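Kellix Users Board > Data Collection > Wire parts: how varied should the start positions be?

cundcombe_lab
Member
Posted Thursday 09:14

We're collecting pick-and-place demos with the hand-held gripper for a job with wire parts. Small stands, coated wire, the kind you'd put a plant pot or a bowl on. The operator picks the stand up off the table and sets it down on its feet on a mat.

My question is about where the part starts. At the moment the operators drop it more or less anywhere within reach and go. Some of the team at Cundcombe want taped marks on the table so we know the whole area has been covered. I think the marks will end up in the model. Has anyone compared the two?

tollgate
Senior Member
Posted 09:40

Don't tape the table. We did that on a cutlery job and the policy went for the tape whenever the fork was missing. We had to bin more than 12 hours of recording.

If you want to know you've covered the area, keep a list of positions on a sheet next to the operator and let them judge it by eye.

pinion
Member
Posted 10:02

I'd disagree with tollgate a bit. Tape is fine if you move it between sessions or take it up before you hit record. What hurts is the same mark in the same place in every episode. Operators left to themselves don't give you random starts. They put the part down where it's comfortable to pick up, usually a bit to the right of centre if they're right-handed, and always the same way round.

Look at your first frames on top of each other before you decide. It takes a few minutes.

cundcombe_lab
Member
Posted 10:31

quote: "They put the part down where it's comfortable to pick up"

Just did this for Monday's batch and yes, there's a big clump. Nearly all of them have the ring facing the operator. So that needs fixing whatever we do about tape.

Related question. How far away from the part should the gripper be at the start? Ours mostly begin with the part already between the fingers or very close to it.

R_Hedegaard
Moderator
Posted 11:15

Start further off than feels natural. If every episode begins with the part between the fingers, the model never sees the search and approach, and those are what go wrong first when you run it on the arm. I ask for starts where only a bit of the part is in view, at the top or side, with bare table between the fingers. Also some starts where it's out of view altogether, but keep those a small share or the operators wander.

On orientation, write it on the sheet with the position. Flat on its side, upside down, feet towards you, feet away. For wire parts flat is the hard one, as there's so little clearance under the rod.

Ragnheiður Hedegaard

tollgate
Senior Member
Posted 11:28

Not sure about the out-of-view starts. With a wrist camera and no other view, the model has nothing to go on at that point. It learns whichever way the operator happened to turn. We took ours out and the runs got steadier.

R_Hedegaard
Moderator
Posted 11:50

Depends on whether there's a fixed search move. If the operators all do the same sweep (we go left to right, then back) it learns the sweep. If each does their own thing then I agree, leave them out.

mattholroyd
New Member
Posted 12:22

Can I ask about glare? We've got a varnished table under a ceiling light and there's a bright patch that moves about as the gripper moves. Kragh's setup guide says to use a matt cloth. We haven't got a matt table where the robot is going to work though, so it seems wrong to collect on one.

pinion
Member
Posted 12:41

Collect on what you'll run on. I'd keep the glare and vary the lamp. A cloth also moves when the fingers touch it, and then you've got a second problem.

tollgate
Senior Member
Posted 12:55

Agree with pinion for once. The only thing I'd check is exposure lock. If it's on auto, the whole picture goes dark when the bright patch comes in and thin wire gets hard to see. Dark wire more than light.

cundcombe_lab
Member
Posted 14:10

Ours is yellow so we're lucky there. Exposure was on auto. It's locked now.

What do people do about failed grasps? With the flat ones the operators often slide the fingers along the table, miss the rod and have another go. I've been throwing those out. Grodisine's import tool flags them as bad anyway, going by how many times the fingers close.

pinion
Member
Posted 14:26

Keep them if the second try is clean. It's the only place the model sees how to recover. Throw out anything where the operator uses their other hand, or gives up and restarts without stopping the recording.

R_Hedegaard
Moderator
Posted 14:35

Yes, keep them, but label them. You can switch that flag off in the import settings and put in your own limit. I use 2 closes. After that the operator is usually annoyed and it shows in the movement.

tollgate
Senior Member
Posted 14:49

I'd still keep the retries out of the first training run and add them afterwards, so you can tell whether they helped.

cundcombe_lab
Member
Posted 16:20

Thanks all. What we've settled on: no tape, a printed sheet with position and orientation, exposure locked, same table. Retries kept and labelled, left out of the first run as tollgate says. Nothing starts out of view until we've agreed a sweep.

I've redone the afternoon's session with the further-off starts. The operator opens the fingers wide, holds the gripper low over bare table with the stand off to one side, and waits for the beep before moving.

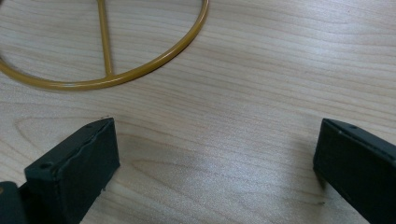 The wait is short, but it does mean every episode begins from a still hand, and the trimming is much quicker. Will post again when the first run is done, probably not before next week.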